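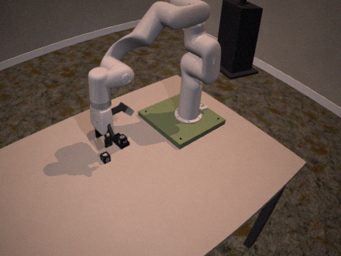
Flulska opens its autumn exhibition on 19th October, with new works in sound, textile and moving image spread over two floors of the former grain store in Soron. The exhibition has the title Slow Weather and stays open until the end of March. Entrance is free.

The artists were asked to spend time in the building before they proposed a work, and many of them chose to answer to its acoustics. On the ground floor, a composition for 20 small loudspeakers follows the visitor from one pillar to the next. The voices in it were recorded in the valley above Soron and read out old names for kinds of rain, in three languages. The piece lasts 270 minutes and does not repeat during one visiting day, so two people who come at different hours will hear different parts of it.

Upstairs the mood is quieter. Long strips of undyed wool hang from the roof beams and move a little when the doors are opened. Behind them, a film without dialogue shows the river at Jurčo during one winter — the ice, the footbridge, the men who clear the snow from it in the early morning. The film was shown before only as a short extract, and Flulska presents it now in full length for the first time.
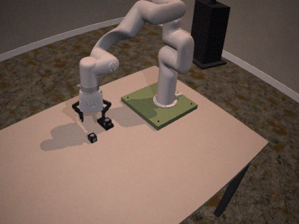 Performances and evening program

A performance for five singers will take place in the stairwell on the opening evening and again in March, on the last weekend. The audience stands on the steps between the singers, and there are no seats. Visitors who need a chair can ask for one at the entrance desk, where a place on the lower landing is kept free.

During the winter, Flulska also offers listening evenings with the lights turned down and the film paused. Places for these evenings are limited to 20 and must be booked in advance at the desk or by telephone.

A printed booklet with the full list of rain names, and with drawings made during the recordings, is sold in the bookshop for 5 euros. The exhibition will travel to Jurčo afterwards in a smaller form, without the loudspeaker work, which was made for the pillars in Soron and stays there.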